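书包清洗与收拾:一份迟早用得上的备忘

更新于11月18日 星期二

分类:家务 / 布艺与箱包

上次更新以后收到不少来信,问得最多的是书包能不能直接扔进洗衣机。能。洗衣机不会拒绝任何东西,我家那台连一整包纸巾都接受过,之后的一个星期里我们全家穿的都是雪景。问题在于拿出来的还像不像个书包。下面把我这些年洗书包、晾书包、翻书包、缝书包的办法重新整理了一遍,适用于一般的尼龙和涤纶双肩包。皮的、帆布上过蜡的、祖母手绣的,请另找高明。

倒空之前先铺点东西

把书包清空这一步,多数人会在床上做,这是一个会后悔的决定。铅笔屑、饼干渣和一种来历不明的沙子会均匀地进入床单。请在桌子上做,桌面铺一张旧床单或者摊开的报纸,倒完四角一提,到垃圾桶上方抖。

顺序是从外往里。先掏侧袋,再掏前袋,最后才开主仓。反过来做的人往往在主仓的战果面前丧失斗志,侧袋里那半块香蕉就继续住下去了。

掏出来的东西分堆:要留的,要洗的,要问的。“要问的”这一堆特别重要。一张揉成团的纸可能是垃圾,也可能是需要家长签字的通知,而且交回的日期多半是昨天。孩子在家的时候当面问,孩子不在家就先放进一个碗里。我用的是一个缺口的汤碗,它在家里的正式职务就是装别人说不清楚的东西。

小石头一律视为收藏品,放回之前冲一下水。

主仓掏空之后,把里衬尽量往外翻。翻不出来的包,就拉开所有拉链,倒提着拍底。底部的两个角最能藏东西,用旧牙刷沿着缝线往外扫,比手指头管用。吸尘器也可以,换上扁嘴,吸之前在嘴上套一截旧丝袜,橡皮、发卡和乐高零件就不会一去不返。

网袋、拉链和各种缝

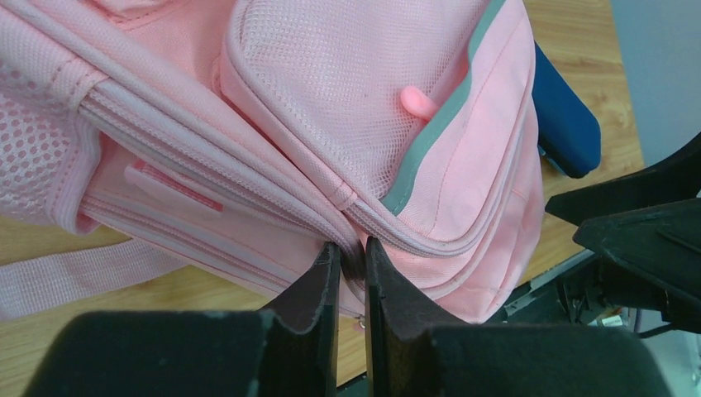 洗书包的功夫,大半花在那些大人买包时觉得“真方便”的地方。光面的尼龙擦两下就完事,麻烦的是网布、包边、松紧口和拉链布之间的夹层,灰尘在那里过得相当安逸。像这个粉色的包,前袋蒙的是细网,侧袋是孔比较大的粗网,袋口还收了一道松紧,等于在同一个包上要用两种手法。细网先干刷,拿软毛刷顺着一个方向轻轻扫,让浮灰先走,湿了再刷只会把灰揉成泥送进孔里。粗网不怕这个,可以把手伸进袋子,从里面撑开,用湿布裹着手指往外顶。松紧口要扯开了刷,褶子里面的颜色经常和外面的不一样,看见了不要惊慌,也不要叫别人来看。

细网上粘着的小黑点,先用胶带粘。胶带粘不掉的,多半是墨或者霉,后面说到污渍时再讲。千万别用针去挑,网眼挑断一根,旁边的就会陆续跟着走。

有包边和滚条的地方,拿牙刷顺着边走,不要横着刷。横着刷久了会起毛,浅色包起毛以后看上去就像一直没洗过,白忙。

拉链单独说。拉链拉不动的时候,人的第一反应是更用力,第二反应是叫力气更大的人来。两种反应最后都会去修包摊。正确做法是退回去一点,看是不是里布咬进去了,捏住布往侧面慢慢抽,同时倒着拉。链齿涩的话,用白蜡烛的侧面在合拢的链齿上来回蹭几下,再开合几次,多余的蜡屑擦掉。铅笔芯也管用,只是浅色包用完会多一道灰线,而且全家人都会问你那是什么。

有遮布盖着拉链的款式,要把遮布掀起来刷,里面那一条藏的沙子最多。刷的时候包口朝下,否则就是把沙子从拉链请进了主仓。

橡胶拉头容易发黏,用沾了一点洗洁精的布擦,冲净擦干就好。有人建议用酒精,我试过,黏是不黏了,印的花也不在了。孩子对此的评价我就不转述了。

洗之前,看一眼标签

标签一般缝在内侧,字小得像是不太希望你读到。要找的就是能不能水洗、水温多高、能不能甩干。标签已经被磨成一片空白的,按最胆小的办法处理:冷水,手洗,不甩。

如果背板里有可以抽出来的硬板,抽出来。抽不出来的,就别整包泡水,硬板里要是夹了纸芯,泡完会变成一种介于粥和被褥之间的东西,而且永远不干。这类包只做局部清洗,湿布擦外面,里衬翻出来擦,背板那一面用拧干的海绵带过去。

褪色测试很多人嫌麻烦不做。找个不显眼的地方,比如底部的内缝边,用白布蘸洗涤液按一会儿,白布上有颜色就换更温和的。我承认我也跳过这一步,那次的结果是家里多了一批淡粉色的袜子。两年了,还在穿,质量倒是很好。

手洗的步骤

盆里放冷水或者不烫手的温水,水要能没过书包的一半。洗衣液放2小勺,多放没有用,多出来的都要你一遍一遍冲掉。我现在用的是Pamlow的无香型,理由是超市里它摆在我够得着的那一层。

书包打开所有拉链,压进水里,让它自己把空气吐完。会浮起来,用一个装了水的锅压住,别用脏鞋,有人用过,我不说是谁。

泡的时间不用太长,够你去把饭煮上就行。泡过夜的书包不会更干净,五金件倒有机会生锈。

泡完先刷肩带和背板。这两处直接贴着人,汗渍最重,却最容易被忽略,大家的目光总是盯着前面那块酱油印。肩带要把织带从调节扣里退出来一截再刷,扣子压住的那段往往是另一个颜色。退之前记住它原来在哪,或者用缝衣线绕一圈做记号,不然洗完背上去一高一低,孩子歪着走到校门口。

刷完换清水,按压,不要拧。拧书包是一种很解气的动作,也是让背垫结成疙瘩的最快方法。按到水里没有泡沫为止。最后一遍水里可以加一点白醋,能带走残留的洗涤剂,晾干后没有味道。刚捞出来那阵子整个浴室会像凉拌菜,这个忍一忍。

机洗的人请看这里

我知道你们存在,也知道劝不住。那就:

拉链全部拉上,但主仓留一掌宽的口子让水进出。

肩带收到最短,长出来的带子打个松结塞进侧袋,否则它会缠住洗衣机里的一切,包括你的耐心。

挂件、钥匙扣、会发光的独角兽全部取下。

整个包翻过来装进大号洗衣袋,没有洗衣袋就用旧枕套,口上扎紧。

选轻柔,冷水,不脱水或者最低速。和它一起洗的东西最好是两条旧毛巾,能挡一挡撞击。别和白衬衫一起。别和任何你喜欢的东西一起。

涂了防水层的包,机洗几次之后内侧会开始掉一种像头皮屑的碎片,那就是涂层。掉到这个程度没有什么补救办法,用粘毛滚筒清一遍,以后里面多放一个布袋当内胆。

晾的学问

晾的位置要阴凉、通风,别正对太阳。浅色包晒太阳会变黄,深色包会变得很沧桑,粉色比较有想法,会往橙色那边走。

挂法是倒着挂,底朝上,拉链全开,用夹子夹住底部的缝边。正着挂,水会全部汇到底部的两个角,外面干透了里面还是一汪,第二天课本就会知道。

里面可以塞一条干毛巾撑着,隔几个小时换一次。背垫最慢,摸着表面干了还不算,用力捏一下,凉的就是还湿。赶时间可以用电风扇对着吹。吹风机的热风别凑近,网布受热会缩,缩了以后侧袋就只装得下一支体温计。

周五傍晚洗,周日晚上装,时间是够的。周日晚上洗,周一早上装,这种事我做过一次,书包在孩子背上又晾了一个上午。

污渍,按出现的频率排列

圆珠笔。用棉签蘸酒精,从外圈往里点,下面垫纸巾,纸巾要勤换。别擦,一擦就从一条线变成一片云。浅色布先试不显眼的地方。印了图案的地方绕开。

油。洗洁精原液直接涂上去,揉进去等一会儿,温水冲。饭盒漏的菜汤同样处理,只是要快,隔了一个周末的菜汤已经不属于污渍,属于染料。

泥。等它干透再弄。我知道这违反本能,但湿着擦就是在给布上底色。干了以后拍掉,刷掉,剩下的印子再用肥皂水。

口香糖。冰块装袋子里敷上去,冻硬了用塑料卡片刮。卡片要选不用的,会员卡就很合适。

霉点。小苏打加水调成糊,敷上去,干了刷掉,再用白醋水擦,之后务必彻底晾干。里衬大片发霉的话,我的意见是跟它告别。

修正液。等干,能抠多少抠多少,抠不掉的就说是设计。

果酱、酸奶和其他带糖的东西用冷水先冲,冲完再用洗衣液。顺便一提,不要用漂白水处理任何一种污渍。浅色的尼龙漂完会发黄,斜着看还有点绿。

去味

洗完还有味道,多半是背垫没干透,先别急着喷香水,喷了就是潮味加香水味,两份。把它重新挂起来吹一天再闻。

干了还有味道,用旧袜子装半袋小苏打,扎紧,放进主仓过夜。装水壶的侧袋容易有酸味,单独塞一小团泡过白醋又拧干的布,第二天取走,记得取走。茶叶渣也有人用,效果差不多,不过要晒得很干,不然你就是在养东西。 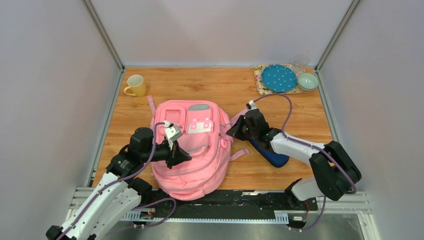 接着说装包。洗干净的书包是一个家庭难得的、可以重新做人的机会,通常能维持到周三。我的办法谈不上先进,只是比较懒,所以坚持得下来。

把包平放在桌上,正面朝上,先理带子。肩带压在包底下的话,装满以后再去抽,一定会带翻旁边的杯子,这是我付过地毯清洗费得出的结论。喝的东西在开始之前就挪远一点,挪到你觉得有点可笑的远,就差不多了。

重的靠背,轻的在外。课本和文件夹贴着背板竖着放,最大的那本最靠里。饭盒放中间,底下垫一块折起来的布巾,漏了还有第一道防线。外侧放外套、手套这种压不坏的。

文具袋别放最底下,孩子会为了找一支铅笔把所有东西倒在课桌上,然后以另一种顺序装回去,装不回去的就用手拎着回家。

前面的小袋子,一个袋子只派一种用途。钥匙和公交卡归一个,纸巾和创可贴归另一个,谁也不许借住。口袋多的包,第一个星期可以在里面贴一小条胶布写上名称,贴到孩子觉得丢脸,自己撕掉,那时候一般也记住了。

水壶一律放外面的侧袋。再好的水壶也不要相信它的盖子。Biveo的那只宣称倒过来摇都不漏,我站在水池边摇了很久,确实不漏,放进主仓背到学校就漏了,可见它要的是观众。

零碎的东西用小布袋装,别用硬盒子。硬盒子在书包里会占掉一个盒子加它四周的所有空隙。布袋颜色最好各不相同,红的画具,灰的充电线,这样喊孩子去拿的时候说颜色就行,不用描述。

每天晚上的例行检查

时间不用长,做饭等水开的工夫就够:

饭盒出来。

水壶出来。

纸团出来,放进那个碗。

湿的东西出来,包括孩子坚称已经干了的。

拉链敞着过夜,包挂起来,不要放地上。挂钩的高度要让孩子够得着,否则它会变成大人的挂钩,最后挂满了大人的东西。我们家那个钩子装好没多久就被我的围巾占了,后来又在下面补装了一个。

检查的工作慢慢交给孩子本人。过渡期会出现一些事故,比如连着几天带空饭盒去学校,这些不必太难过,饿过一顿之后记性会有明显改善。

重量

每到开学前就有人写信问,书包到底多重算重。医生那边有医生的说法,请听医生的。我只会用厨房的办法:人先站上体重秤,再背着包站上去,减一减,写在冰箱上。写上去以后全家都会吃一惊,然后有人会开始往外拿东西。那个人如果是孩子自己,效果最好。

我们家那次查出来,多的分量来自一本没人借的图书馆精装书、一袋弹珠,还有去年的校历。弹珠有100颗,孩子数过,回答得很快。

小修小补

缝线开了一小段,趁它还是一小段的时候缝。用粗一点的涤纶线,蜡烛上拖一遍,穿双股,顺着原来的针孔走回针,两头各多缝3针。肩带根部受力大,缝一个方框,中间再打个叉,样子不怎么秀气,可是结实。

顶针请戴。尼龙织带叠起来以后很硬,针会从你没有想到的方向出来。

网布破了洞,小的用同色线把边缘锁一圈,别硬拉到一起,拉紧了周围会皱。大的就从反面垫一块旧洗衣袋上剪下来的网,颜色对不上也没关系,反正过不了多久它们都会是灰的。

织带头散了毛,用打火机燎一下,离火远一点,看到边缘收了就停,趁没凉透别用手捏。我捏过。

拉头坏了不用换整条拉链。卖辅料的店里有单个的拉头,看清楚旧拉头背面的号码照着买。我是在Birnavberg老街尽头那家Nakamura买的,店主不太爱聊天,看了一眼我手里的拉头,从抽屉里摸出一个来,尺寸正好。抽屉上贴的编号是234,我记下来了,下次去可以省掉举着坏拉头比划的环节。

松紧口没弹性了,多半可以换。在边上拆一个小口,把新松紧带用别针别在旧的一头,抽旧的那头,新的就跟着进去。别针要别牢,中途脱开的话,你会得到一条空管子和一整晚的安静沉思。

换季收起来

三月换轻便包,厚的那个就要收。收之前一定洗过晾透,哪怕看着很干净,糖分会留在里面,虫子比我们会看。

里面塞旧T恤撑形,别塞报纸,油墨会印到浅色里衬上。扣子全扣上,带子收进侧袋。拉链拉到一半,留点透气。外面套一个旧枕套,放在柜子上层,上面不要再压东西。

塑料袋密封的方法我不推荐,闷一个夏天再打开,那股味道足以让你相信书包是有记忆的。

要是打算传给别的孩子,先把姓名牌上的字处理掉。油性笔写的名字用酒精点一点会淡下去,淡不掉的缝块布盖住。我们收到过一个,上面已经有三层名字,像古画上的收藏章,我们很恭敬地加了第四层。

来信补充

读者Sidra Bhutto写信说,她把书包里衬翻出来以后,用晾衣架从肩带里穿过去,再把衣架横着卡在浴缸上,滴水直接落进浴缸,不用拖地。我照做了,好用,只是全家人要暂时和一个倒挂的书包共用浴室,半夜开灯的时候请有所准备。

她还问,背垫反复洗过之后塌了怎么办。有拉链能打开的,可以把里面的海绵取出来换一块,裁的时候比着旧的描,边上多留一指宽,塞进去才撑得住。没有拉链的,我不建议拆,拆开容易,缝回去要对付好几层布和一圈滚条,家用缝纫机走到转角会发出一种很委屈的声音。

另一封信没有署名,问给书包喷防水喷雾值不值。值得喷的是底部和拉链周围,洗净晾透以后在室外喷,薄薄两遍,中间等它干。网袋不用喷,水本来就要从那里出去。喷完的当天晚上别收进屋里,气味很冲,我家的猫为此搬到鞋柜上住了一夜。

下一次更新打算写饭袋和保温内胆,那里面的铝膜一旦破了,该补还是该扔,我手头正好有一个破的,先试几种胶带再说。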